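Strata levy up again, is this normal?
Started by jestlow_flat6

jestlow_flat6 wrote:
Got the notice under the door last night. Our quarterly levy goes up by $800, on top of the special levy for the gutters, which I am told are heritage gutters. They leak in the traditional manner. Has anyone had any luck fighting one of these?

MacBrayne wrote:
Depends what's in the budget. Ask for the itemised version. Ours had $3,046 down for "sundries" and it took me until August to find out that meant the lift phone.
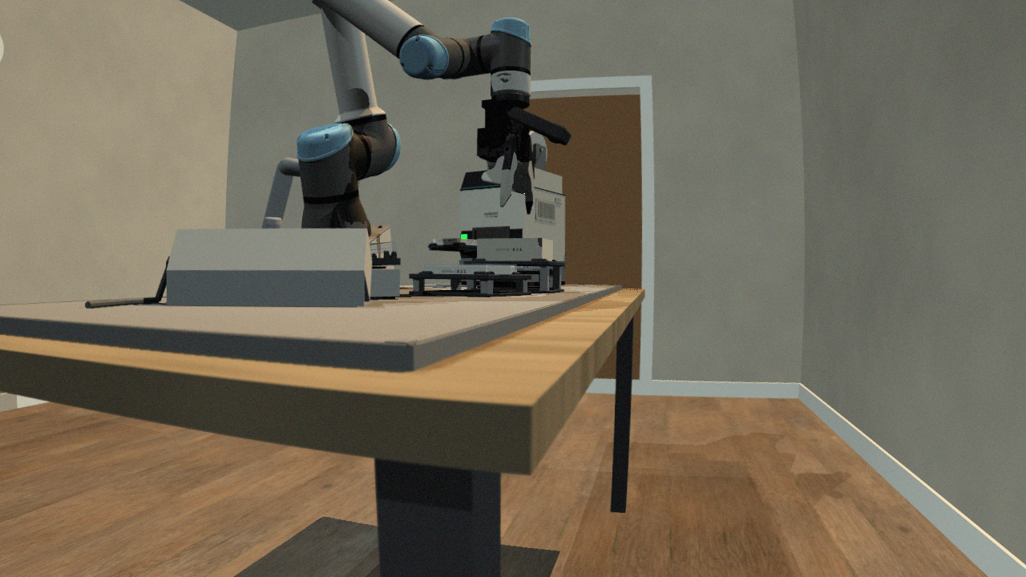

Josphat Koech reckons you're both dreaming, and that if the levy was voted through at the AGM you pay it and turn up next year.

jestlow_flat6 wrote:
I did turn up. It was held at 10 on a Tuesday morning and there were two of us, one asleep.

Fulix wrote:
Have to disagree with Josphat. If the notice period was short you can apply to have the motion thrown out. Check the date on the agenda against the date of the meeting. We did it and saved $2,000 a lot, then spent a fair whack of it on a plumber, but it was the principle.

MacBrayne wrote:
The principle and the plumber.

Aurel Iordache wrote:
I'd leave the lawyers out of it. Old building, old pipes, and the sinking fund is where it all goes wrong. Get the ten-year plan and look at painting first.

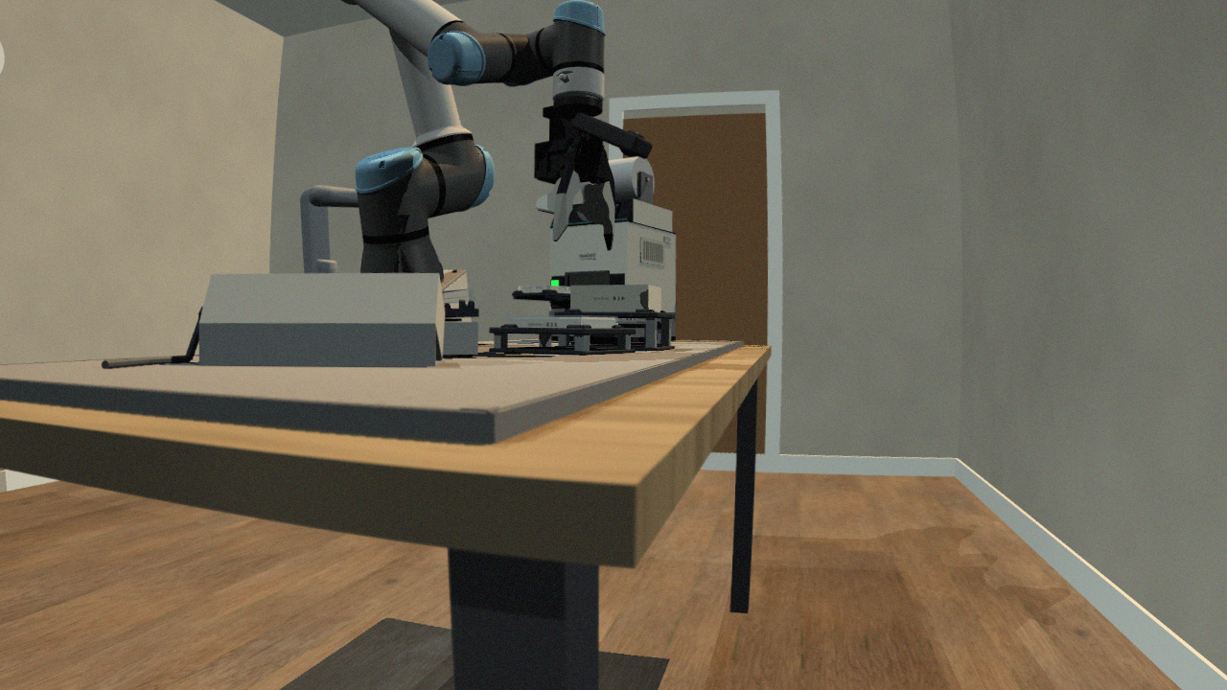 Painting is always in there twice, once as painting and once as "external works". Ask the manager which one they mean and ask for the answer in writing.

jestlow_flat6 wrote:
Just checked. It's in there three times. One is for the gutters.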